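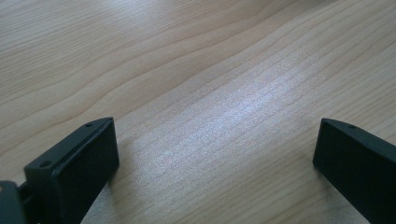
A tabletop at the Idotano offices in Dostilby.

Jiahui Feng has heard the pitch for the new airport shuttle more times than she can count, and she still wants to see the spreadsheet behind it.

Feng spent 19 years scheduling buses before she retired, most of them for a regional line that no longer runs. Since October she has been going through the paperwork on the Trira Shuttle, the service that Idotano wants to operate between Dostilby and the small airport at Wei. The company says the route will pay for itself within two years. The town council is being asked to cover the difference until it does.

"Pay for itself with whose money?" Feng said. "They have a number for how many people fly out of Wei. They don't have a number for how many of those people would leave their car at home and get on a van."

The number Idotano uses is 404 passengers a week in the summer season, arrivals and departures together. Feng does not dispute it. What she disputes is the next line of the proposal, which assumes that close to half of them would take the shuttle at least one way.

"Parking at Wei is free," she said. "It has always been free. You walk from your car to the counter in the time it takes to finish a cup of coffee. I would love to know who is giving that up to stand on Mill Street at five in the morning."

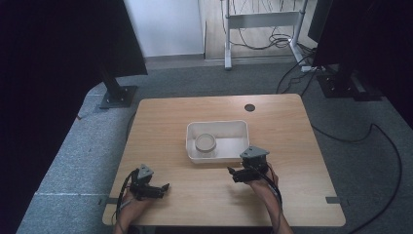

She is not against public transportation, and she gets a little short with people who suggest it. She rode the old line herself for years. Her complaint is that the last three plans for getting people to and from the airport were sold the same way, with a launch, a painted vehicle and a forecast, and that each was dropped before anyone published what it had carried.

The most recent of those was a shared taxi arrangement. Feng asked the town for the ridership records and got a single page back. It showed 389 trips over the whole of its run, and it did not say how many of those were the same few customers.

"I'd guess a lot of them were," she said. "I can't prove it, and that's my point. If you're going to ask for money a second time, keep better records the first time."

The Trira timetable has seven departures a day in each direction. Wei does not have seven flights a day. Idotano has explained that the extra runs would serve airport employees and people who live along the county road, and the proposal includes two stops there. Feng drove out to look at both of them. One has a shoulder wide enough for a van to pull over. The other, she said, is a ditch with a mailbox next to it.

"Maybe they mean the other side of the road. The map is hard to read."

Asked what would change her mind, she had an answer ready. She would like a trial with four runs a day, timed to the flights, with the fare set at what the company expects to charge later and not at some opening special. She would like the passenger counts posted every month, good or bad. And she would want a date on which the subsidy ends, written into the agreement.

The draft agreement does have an end date, but it can be extended by either side with 30 days' notice. Feng read that clause out loud twice.

"Either side," she said. "So the company can extend its own subsidy. I've read a lot of contracts and I don't think I've seen that one before."

She also wonders about the winter. The forecast in the proposal covers June through September, and the cost figures cover the full year. The schedule does not change between seasons, and there is no mention of what happens when the county road closes for snow, as it did more than once last winter.

Feng plans to bring her questions to the next council meeting, where the shuttle is listed after the sewer repairs. She has cut them down to a page and a half. Speakers get three minutes each, and she has been practicing with the kitchen timer.

"If they have good answers, fine, I'll buy a ticket," she said. "I'll be the one on the 5:10 van with my suitcase. I just don't expect to have trouble finding a seat."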